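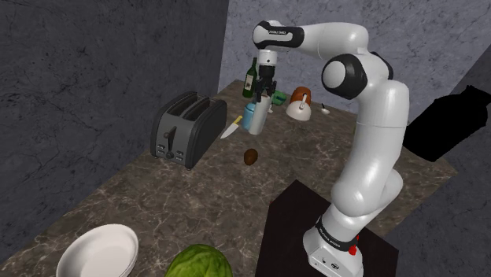 ## Blackwood, the two-disc edition

I put this off since October and finally sat down with it on 24th July, with a big bowl of popcorn and zero plans. Three hours later I was still in the extras menu!

The movie first. Ehsan Rind plays a washed-up boxing coach in Pitville, and he's so good in the quiet bits (the diner scene, wow) that I forgave the clunky courtroom stretch. Lyle Szabo directs, and he still can't resist a slow-motion rainstorm.

Picture quality is great, nice deep blacks. Sound is fine, though I kept nudging the volume up for the whispering. Disc two has a 60-minute making-of, plus 28 minutes of deleted scenes, and the alternate ending is better than the real one, fight me.

My one gripe is the case. The hub cracked the second time I opened it, and for $60 I'd like it to survive a week. I'd still buy it again over Rustdale.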